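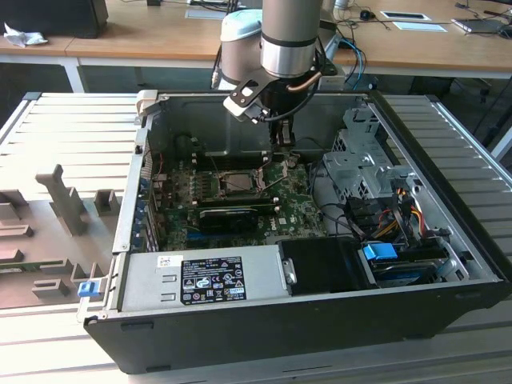

*Open tower on its side, green motherboard, empty CPU socket.*

Mar 8, 2021

What a day! I've been grinning since lunch and my fingers still smell of old tin. The parcel from Gultau came at last, the one I'd all but given up on, and inside it was the seed collection I bought back in November: 101 little packets, every one labelled by hand in the most gorgeous slanting brown ink. I sat on the kitchen floor and read the lot. Beans, mostly, and squashes, and a whole bundle of peas held together with garden string.

The star is a climbing bean called Hladun. I've wanted it for years (ever since I saw it in an old catalogue, where it got two lines and no picture) and now I've got 20 of them in a jam jar lid on the windowsill. They are the loveliest things, cream with a maroon splash round the eye, like somebody flicked a paintbrush at them. I keep going back for another look. I'm going to sow half in pots at the end of April and hold the rest back, just in case we get another late frost like the one that flattened the courgettes.

Went up to the allotment straight after, couldn't sit still. The path by the water tank is a bog again and I lost a boot in it, sock and all, but the light was wonderful and there was a blackbird going full tilt in the hawthorn. Broad beans are up! Two good rows, stocky and dark, no mouse damage that I could find. The garlic looks well too. The rhubarb has that crinkly pink nose poking through, so I put the old bucket over it and a brick on the bucket.

I dug over the strip where the Hladun will go. Hard work, it's full of couch grass down that end, those white roots that snap if you so much as look at them. Got through about two thirds and then my back had words with me. Tipped in all the kitchen scraps from the big tub, covered it over, and drank the last of the flask sitting on the upturned crate. Must bring a cushion up there.

Need poles. Proper tall hazel ones, eight foot at least. The wood yard at Flurkent had some last spring and I'll ring tomorrow before they go. Also string, more labels, a new rose for the green can, and slug pellets of the sort that don't hurt hedgehogs.

Billo has put its new list up as well, and it runs to 593 varieties this year. I'd promised myself I wouldn't buy anything else, and I lasted until teatime. Only two packets though! A yellow beetroot and a lettuce with frilly bronze edges that is meant to stand through a dry June without bolting. We'll see. Mine always bolt.

Soup for supper, leek and potato, with the very last of the leeks, a bit woody in the middle but sweet. Then I spread the packets out on the table and began putting them in sowing order, which took all evening because I kept stopping to read the backs. One of the squashes says "good keeper, poor climber, worth the bother". I'm sowing that one first.

Rain forecast for the morning. Peas need soaking overnight, I'll go and do it now before I forget.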